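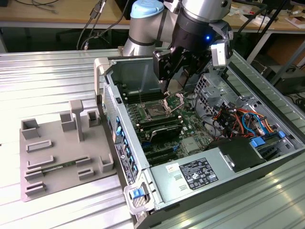

Finally got back to the old desktop tower this arvo. It's been waiting on me since April, so a little thread for anyone else who likes keeping tired computers going (hello to the three of you).

The cooler's off and the socket's bare, which always makes me a bit nervous. I keep the lever well in view and my sleeves rolled up, and I don't put my tea anywhere near it.

I'd forgotten how nice these older cases are to work in — blue tabs on the drive bays, a proper carrying handle, a side panel that comes away with a latch. Someone sat down and thought about the poor soul who'd be fixing it later!

The wiring is another story. Red, yellow, orange, blue, black, all in one great tangle. Morenike Ekwueme reckons I should leave well enough alone, and she's fixed a lot more of these than I have, so the tangle stays.

Next up is thermal paste. Nuno Rocha has promised me a tube, and I've put 50 dollars aside for a cooler — if anyone has a spare in a drawer, please sing out before I spend it.

Will post again once everything's back in. Wish me luck with those cooler clips, they've bitten me before.

Recent posts
Cleaning a sticky keyboard without losing the keys
Which screws go where: my egg carton method
7 old fans, sorted by noise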